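Topic: Simulated device handling and what it did to our shift plan
Board: Automation in facilities and hospitality

Euan Moncrieff
Posted Friday, 7:52

We run turnover for furnished rentals at Udov. Between guests somebody closes the laptops, checks they power up and puts them back where the inventory sheet says. Management wants a two-arm unit to take that over, and before any hardware goes near an apartment the routine has to clear a block of 1000 simulated runs in Nalia. Three of our turnover people have been moved off the floor to review those runs. I am one of them.

The job title did not change. The job did. I used to do rooms, and now I sit with a queue and mark each run as accept, reject or escalate. The automatic check handles collisions and dropped objects. What it handles badly is the approach, where the fingers are open near the edge of a panel and the software has to decide whether that is a workable grasp.

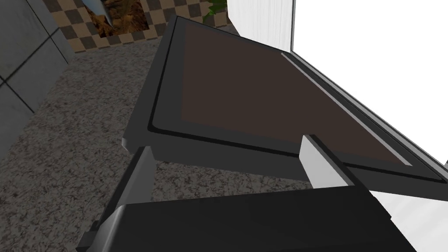 Kaj Ketilsson
Posted Friday, 8:20

So the reviewer is now the quality gate for a machine that replaces the reviewer's old job. Has anybody put that in writing? At Quinlan we had the same arrangement on the linen side, and the review work was paid at the housekeeping rate for the whole pilot. Nobody disputed that it was different work. There was no line for it in the pay table.

Euan Moncrieff
Posted Friday, 8:31

Not in writing. There is an email that says "temporary reassignment" with no end date.

Lorcan Moynihan
Posted Friday, 9:04

I think Kaj is overstating it. I have done both and I would take the queue. Turnover work wrecked my knees. The review desk is dull, but I finish when the shift finishes.

The pay point stands. The "training your replacement" point I don't buy. Our sites kept the same headcount, and the hours went to inspections that were being skipped before.

Mairéad Noonan
Posted Friday, 9:47

Headcount is the wrong number to look at. Look at who got the desk. With us it was the people who already had good written English and no objection to a screen, and everybody else got a heavier room list. The robot had not touched a single room at that point.

Euan, what does the review procedure look like? Ours was two lines on a sticky note.

Euan Moncrieff
Posted Friday, 10:15

Longer than that. Copying from the sheet:

1. Open the close view first. Find the fingers and the edge of the screen or panel. If a finger overlaps the bezel in the view, switch to a second view before marking contact. Overlap in one view is not contact.
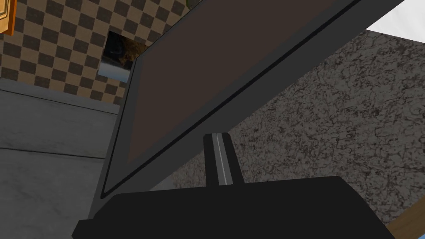
2. Open the wide view. Confirm which arm is doing the work and where the other one is parked.

3. Compare the table with the inventory sheet. Log anything that has moved and was not part of the task.

4. Mark the run. If it takes longer than 40 seconds to decide, escalate it.

Step 4 is the one people argue over. The time limit came from the integrator, Roveseo, and it was set before anyone on our side had reviewed a run.

Cường Mai
Posted Friday, 10:38

The limit is too short for step 2. The views are tilted and it takes a while to read them, especially for somebody new. I would split the limit: one for the close view, one for the wide view.

A typical one from the carry phase, where the arm has the panel off the table:
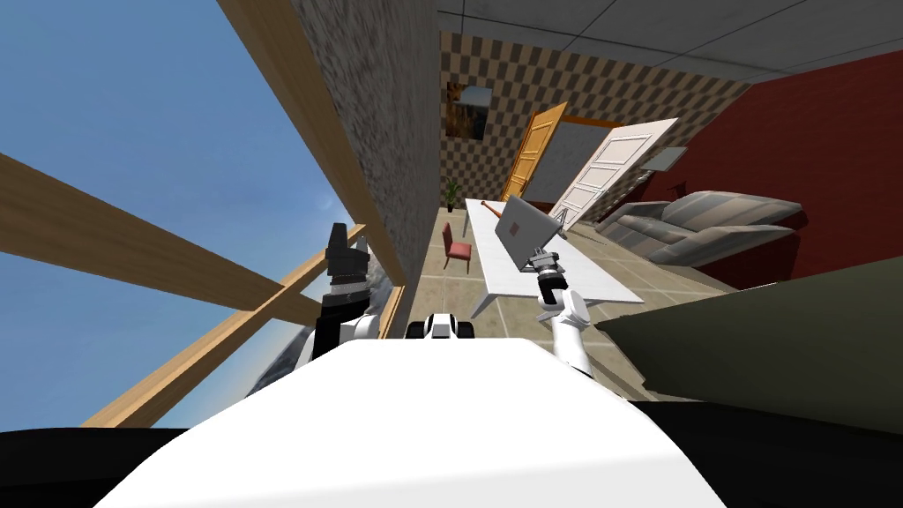 Carry phase, wide view. Right gripper holding the panel above the table.

For a run like that I want to know the height over the table and the angle. The log gives both. The reviewer screen gives neither, so people guess, and then the guess gets counted as a human decision.

Lorcan Moynihan
Posted Friday, 11:02

Agreed on the log values. Disagree on splitting the limit. Two timers means twice as many clicks, and the clicks are what made people quit our desk. Drop the timer and set a daily quota with a low ceiling.

Kaj Ketilsson
Posted Friday, 11:10

A quota is a timer with a longer period.

Euan Moncrieff
Posted Friday, 12:26

Numbers as of this morning: 868 runs in the block so far, 433 of them sent to a person. The plan assumed far fewer, so the three reviewers are now permanent until December at least, and the floor is three short. The room list has not been adjusted.

Most of the arguments at the desk are about frames like the next one. The gripper is near the laptop, and you cannot settle from a single view whether it is arriving or leaving.

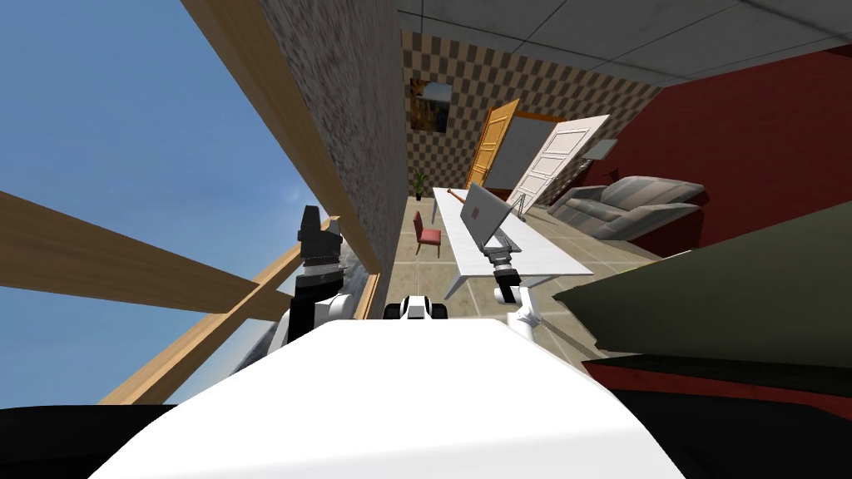 Wide view, laptop open on the table, right gripper in front of it.

I escalate all of those. I was told last week that my escalation rate is high.

Mairéad Noonan
Posted Friday, 12:41

Keep escalating them, and keep your own copy of the rate with the run numbers next to it. If the rate is going to be used in your appraisal, ask for the target in writing – same email thread as the reassignment, so it stays together.

And get the room list fixed first. Three people missing from the floor is a change to everybody's job, including the ones who have never seen the software.

Cường Mai
Posted Friday, 13:05

I can share our version of the review screen with the log values added. It took one request to the integrator, and the wait was mostly on our side. Message me and I'll send the field list.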